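Since January I teach our two-armed robot to pass a thing from one hand to the other. I move its arms by remote control, and every try is saved so the robot can learn from it later. Hamidreza Mahmoudi, who sat in this chair before me, left me 262 tries. Now we have 321, and the goal is 1,000. 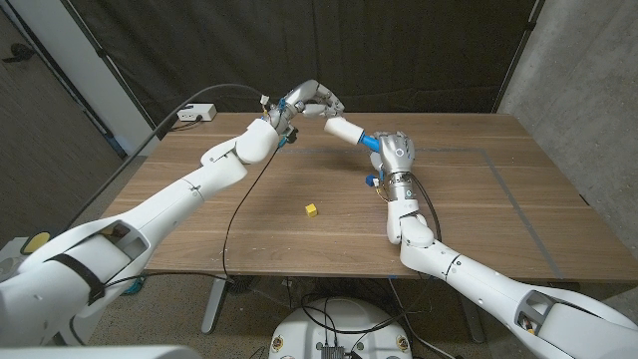
2 min read

The right hand holds the piece with the blue handle, and I bring the white fingers close to the other end. For me this is the hardest moment. I cannot feel the touch, so I must go slowly and trust my eyes. When I hurry, I delete the try and start again. The small yellow cube stays on the table for the next task. I have not yet tried that one.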